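Drinking cup

A drinking cup is a small open vessel from which a person drinks. It is usually made to be held in one hand. Cups are among the oldest household objects, and they exist in almost every culture. The word is used for many different forms: with or without a handle, with or without a foot, and of clay, metal, glass, wood, paper or plastic. In everyday English a cup without a handle is also called a tumbler or a beaker, but the borders between these names are not strict.

Form

The most simple form is the cylinder, or a cylinder which becomes slightly narrower towards the bottom. The narrowing has a practical purpose. Cups of this kind can be put one inside the other, and they come out of a mould more easily. A fully straight wall gives more volume for the same height, but such cups do not stack well unless the base has a step.

The rim is the part which touches the lips, and makers give it special attention. A thin rim feels pleasant but breaks easily. A rolled or thickened rim is stronger, and it is common in cups for schools, hospitals and canteens.

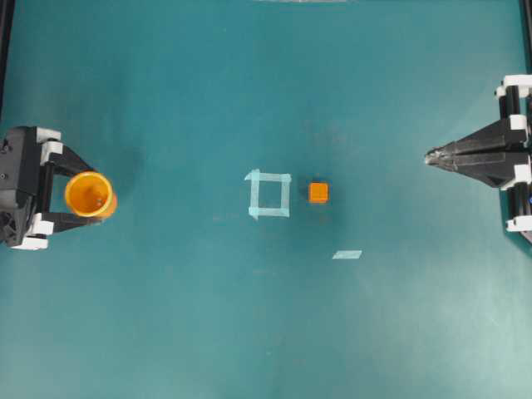
Materials

Fired clay was used for cups long before glass became cheap. Unglazed clay lets a little water pass through the wall, and the evaporation keeps the drink cool. Glazed clay is easier to clean. Tin, pewter and silver cups were known in many parts of Europe, and enamelled steel became popular in the nineteenth century among soldiers, workers and travellers.

Plastic cups came into general use in the twentieth century. Early ones were made of Bakelite and later of melamine, which is hard and takes strong colours well. Today polypropylene is very common, as it is light and does not break easily when it falls. Its weak side is that it scratches, and after long use the surface can keep the colour of tea or tomato juice.

The Stonwood collection

One of the smaller collections on this subject is kept in the town museum of Stonwood. It was started by the schoolteacher Erdal Ağca, who gathered cups from canteens, railway buffets and holiday camps. At his death it had 800 pieces. His former pupil Duygu Tekin continued the work and the collection has now grown to 3,000 pieces, of which 194 are on permanent display. The rest can be seen by appointment, except in November, when the store is closed for cleaning.

The display is arranged by place of use and not by age. In the canteen section most pieces are without decoration and in one plain colour. Natália Vaněk, who wrote the catalogue, explains this by the habits of the kitchens.
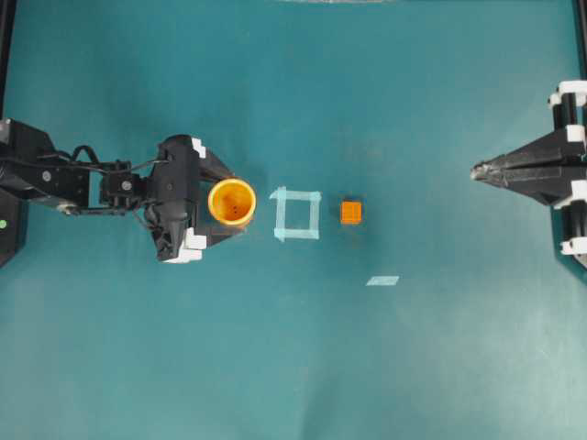
Where several institutions shared one washing room, each ordered its own colour, and the cups could be sorted quickly after washing. She also describes the Keskin pattern, a low beaker with a stepped base, which was made in 2 sizes and stacked up to twelve high.

Care

Cups for daily use should be washed soon after drinking, particularly after milk. Stains from tea may be removed with baking soda and a soft cloth. Abrasive powder is not recommended for plastic, because it makes the surface rough and the next stain will enter more deeply.

See also

Beaker
Mug
Tableware
Tumbler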